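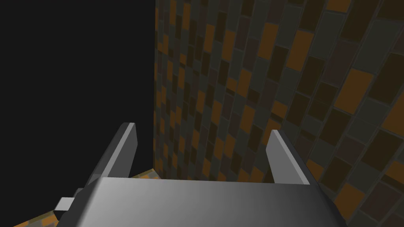 Right, a thread on what I learned trying to keep a sourdough starter alive through a Tasmanian winter. Long one, get a cuppa.

Some background. My neighbour Mirjana Kovačević gave me half a jar of hers in a recycled jam jar with a rubber band round it and said "feed it when you feed the dog". I don't have a dog. I took it to mean morning and night and off I went.

First fortnight was brilliant! Doubled every time, smelled like green apples, I was insufferable at work. Then the frosts came in and the kitchen dropped to eight degrees overnight and the thing just sat there like wet plaster.

I panicked and started feeding it more, which I now know is exactly backwards. If it hasn't eaten the last lot it doesn't want another lot on top. I'd basically diluted the poor thing to nothing.

Edvin Viklund (he's the one who bakes for the Zandness market, lovely bloke, terrible at answering his phone) told me to leave it alone for a whole day, stir it twice and wait for proper bubbles before I touched the flour again. Took a day and a half. Bubbles!

Next problem, where to keep it. Top of the fridge, no good, ours doesn't give off any heat. Hot water cupboard, far too warm, it went runny and smelled like nail polish remover. I ended up with an esky, a towel and a jar of hot tap water tucked in beside it. Change the water before bed. Looks ridiculous, works a treat.

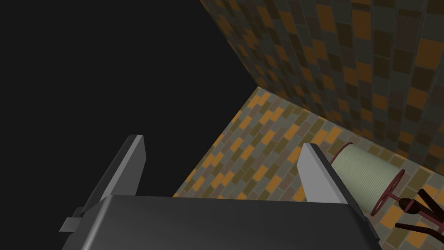

Flour. I'd been using the cheap white stuff, and it was fine in summer. Swapped 18 grams of the white for wholemeal rye at each feed and the colour and the smell both changed inside three days. Much livelier. If you only do one thing off this thread, do the rye.

I get mine from Rallis, the little bulk place behind the chemist. Doina Dumitrescu on the counter will sell you a tiny bag if you ask nicely, so you're not stuck with a sack going stale in the pantry.

Discard! Everyone asks. Mine goes into crumpets mostly: a cup of discard, pinch of salt, teaspoon of sugar, half a teaspoon of bicarb right at the end, and straight into greased rings. Don't walk off after the bicarb goes in, it'll climb out of the bowl.

I also tried the crackers that were going round last month. Rolled them too thick, tasted like a coaster with rosemary on it.

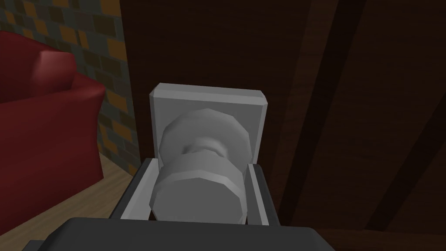
Now the actual bread. Winter dough is slow, slow, slow. The recipe I use says four hours for the bulk and I'm getting closer to nine. I've stopped looking at the clock and go by the jiggle. Domed at the edges and wobbly like a jelly, it's ready.

Yesterday's loaf weighed 1,067 grams out of the oven, good ear on it, crumb a bit tight on one side where I'd been rough shaping. Had it with quince paste. No complaints from anyone at the table.

Still haven't sorted the bottoms, they're catching every time. Someone said a tray on the rack underneath, someone else said semolina. Trying the tray first, will post the next one burnt or not.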